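The gripper that let go 22 times
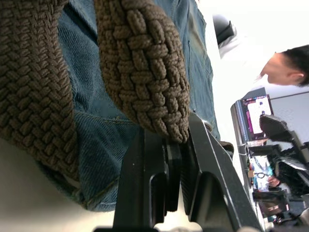
The woven cord piece and the gripper during handling work at Furngate.

Furngate put out its account of the June fault on Jul 3, 2025, and I have read it more often than it deserves. The company's Osto arm dropped what it was holding 22 times in 156 attempts. On 5 of those it had also closed on something it wasn't supposed to touch. The account calls these "unplanned contacts." I'd call them grabs.

The official cause is a setting in the Jorell software. When the fingers met thick, uneven material, the program read the first bump as a full grip and stopped squeezing. Fine, I can believe that. Braided cord is lumpy stuff. What I can't believe is that a changed setting closes the matter.

Look at how close the work is to people. There is denim right behind that cord, and a person leaning forward a little way off. A gripper that can't tell a good hold from a bad one has no business deciding what is cord and what is pants.

Furngate says the fix has since passed 2801 cycles in testing at its Rocha site. Cycles of what? The account doesn't say. If it was smooth blocks on a bare bench, the number means nothing, and I suspect it was, as blocks are what these tests usually use.

I'd like to see the same arm run on the same kind of cord, with every drop logged and the log published. I'd also like a plain rule that the fingers open and stay open after a contact no one planned, until a person resets them. The old version simply tried again. Whether the new one does is left out of the account, and I have asked Furngate twice.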